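Flelton

Die Schule hatte den Arm im September bekommen, als es noch warm war und alle glaubten, bis zu den Herbstferien würde er Dosen stapeln. Er hieß Stisero, weil das auf dem Karton stand, und er stand im Raum hinter der Physiksammlung unter einer Plane, denn bewegen durfte man ihn erst, wenn das Programm in der Simulation fehlerfrei lief. So wollte es die Firma Damgaard, die den Wettbewerb bezahlte. Ich hielt das für eine Ausrede. Wer einen Arm verschenkt und dann verbietet, ihn einzuschalten, der verschenkt eine Plane.

Ich ging trotzdem hin. Meine Mutter fand, das mache sich gut, und mein Lehrer fand, ich hätte eine Begabung für Einwände, die müsse man beschäftigen. Also saß ich nachmittags zwischen den anderen aus der AG und sah zu, wie ein Greifer, den es nicht gab, nach Dingen griff, die es auch nicht gab. Die Welt, in der das geschah, nannten sie Flelton. Jemand aus der Oberstufe hatte den Namen vor uns vergeben, der Ordner hieß so, und niemand hatte ihn umbenannt.

In Flelton war die Schwerkraft Verhandlungssache. Eine Schachtel konnte durch den Tisch sinken, wenn man den falschen Wert eintrug, und beim nächsten Start lag sie wieder da, als wäre nichts gewesen. Die anderen lachten darüber. Mir war das unheimlich, aber ich sagte, es sei unseriös.

"Der echte Tisch ist grau", sagte ich einmal. "Warum ist eurer rosa?"

"Damit er sich nicht an Grau gewöhnt", sagte das Mädchen am Nebenrechner, ohne aufzusehen. Sie schrieb den Teil, der entscheiden sollte, was der Greifer zuerst nimmt. Ich schrieb den Teil, der meldete, wenn es schiefging. Meiner war länger.

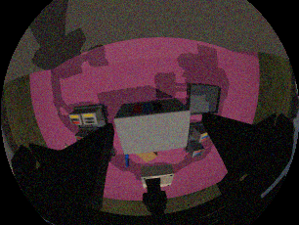
Kann man einem Programm trauen, das noch nie etwas Echtes angefasst hat?

Man kann ihm so weit trauen, wie man es geprüft hat, und keinen Griff weiter.

Das stand so im Heft von Bovent, das zum Wettbewerb gehörte, auf Seite 8, und ich hatte es mit Kugelschreiber unterstrichen. Das Mädchen hatte mein Heft gesehen und daneben geschrieben: Dann prüf halt.

Also prüfte ich. Mehr als 50 Durchläufe, immer mit anderem Licht, anderem Rauschen, anderen Plätzen für die Sachen. Ich führte eine Liste auf kariertem Papier, weil ich der Liste im Rechner nicht glaubte. Bei den Schatten wurde das Programm dumm. Es hielt einen dunklen Fleck für einen Gegenstand und fuhr ihm mit großem Ernst entgegen. Ich las die Zeile vor, die mein Teil dazu ausgab -- "Ziel nicht vorhanden" -- und war ein wenig zu zufrieden.

"Gut", sagte sie. "Und wie oft?"

Zwei Mal, musste ich zugeben. Den Rest hatte es richtig gemacht. Sie nahm mein Papier, las es bis unten durch und gab es zurück. Dann änderte sie etwas, und ich fing von vorn an.

Kurz nach fünf kam der Lehrer mit dem Schlüssel für den Schrank und fragte, ob wir so weit seien, er könne die Plane ja mal abnehmen. Die anderen sahen mich an. Das war neu.

"Noch nicht", sagte ich. "Die Schatten."

Er nickte und ließ den Schlüssel auf dem Tisch liegen. Ich startete den nächsten Durchlauf und spitzte den Bleistift.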